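Thursday, July 24, 2014

Troponin timing study, notes after the second file check. Dwynwen Rees and I worked through the list this morning, and I write it down now before I forget the details.

We have 641 patients on the list. In 93 of them the time of the second blood sample is missing in the main sheet. I looked in the Jelen export and many of the times are there, but under the order number and without the patient number, so they must be joined by hand. Dwynwen thinks Ifans can do this join with a small script. I am less sure, because the order number changes when the lab repeats a test. To try on ten records first.

Definition of time zero. We still use two of them. The triage nurses write arrival at the desk, the Hameck system writes the moment when the bed is assigned. On a busy evening the difference can be long. Decided: desk arrival for everything, and bed time stays in its own column for the sensitivity analysis. Please do not overwrite it again.

The 240 minute sample: the protocol does not say how late is too late. Dwynwen proposes to accept 30 minutes on each side. I agree, but it must be written in the amendment before anybody opens the outcome data.

Chest pain onset is a worse problem. "Since morning" is written in many notes and it is not a time. I coded these as unknown - not as 08:00, as was done in the pilot.

Rurnine analyzer: 2 control runs out of range last week, both on the low level. Samples from these runs are marked with R in column K. Ask the lab if they kept the remaining plasma.

To do: amendment text, ten test records, letter to the ethics office about follow-up by telephone in November.

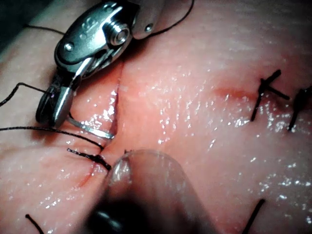 Also the column for ECG reader has initials only, and two readers have the same initials. I will add a staff number to each.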